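Chamado: planejador de navegação recusa meta perto do sofá e perde objetos pequenos
Projeto: Bondon (simulação doméstica)
Aberto por: Şükran Altıntaş
Data: 2021-01-08
Prioridade: média
Componentes: percepção, mapa de custo, planejador local

Resumo do problema

Na cena da sala, a tarefa é sair da mesa, ir até o sofá azul e amarelo e pegar um dos objetos deixados nos assentos. O planejador global devolve um caminho, mas o local aborta com "goal in collision". Em 60 execuções, 51 terminaram assim. As outras 9 chegaram à pose de aproximação e falharam depois, na seleção do alvo.

Passos para reproduzir

Carregar a cena com a semente padrão e a pose inicial junto à mesa de jantar. Enviar a meta de aproximação do sofá com a tolerância de fábrica. Acompanhar o mapa de custo local e o log do detector.

Pose inicial

A caixinha marrom no tampo e o pano branco amassado mais ao fundo são detectados sem erro. A porta branca à direita está entreaberta, e é nela que o mapa começa a divergir.

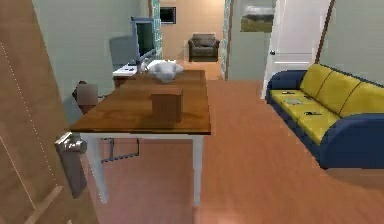 Mapa de custo

O mapa estático foi gerado com todas as portas fechadas. Com uma folha aberta, a camada de obstáculos marca a posição real, mas a camada estática mantém a antiga. As duas são infladas em separado e o corredor até o sofá fica estreito demais no papel. Baixei o raio de inflação e o aborto sumiu, só que a base passou a raspar na quina da mesa. Voltei ao valor original.

Porta de vidro

O segundo caso é a porta envidraçada. Os vidros são translúcidos, e o sensor de profundidade simulado devolve pontos do que está atrás deles. Só a moldura e as travessas brancas entram como obstáculo. O planejador enxerga uma grade com vãos e tenta passar a trajetória do braço por dentro. Desta pose também se veem os objetos achatados nos assentos, de tom cinza-esverdeado, que o segmentador junta com a almofada.
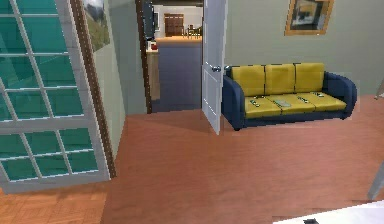
O que já foi testado

1. Regerar o mapa estático sem as folhas das portas: resolve o aborto da meta.
2. Tratar materiais translúcidos como sólidos no plugin de profundidade: resolve a porta de vidro, mas dobra o tempo de atualização da nuvem.
3. Reduzir a altura mínima de cluster na segmentação: separa parte dos objetos do assento e cria falsos positivos nas emendas das almofadas.
4. Trocar o planejador local pelo da versão Hellbridge: nenhuma diferença.

Resposta da equipe de percepção

O item 1 pode entrar já. Para o item 2, preferimos um volume de colisão simples por folha de porta, lido direto do arquivo da cena, sem mexer no sensor. O item 3 fica em chamado separado, pois depende do ajuste de plano por almofada.

Situação

Item 1 aplicado no ramo principal. Volumes de colisão das portas em revisão. Falta repetir o lote completo com a mesma semente e anexar os logs do planejador local.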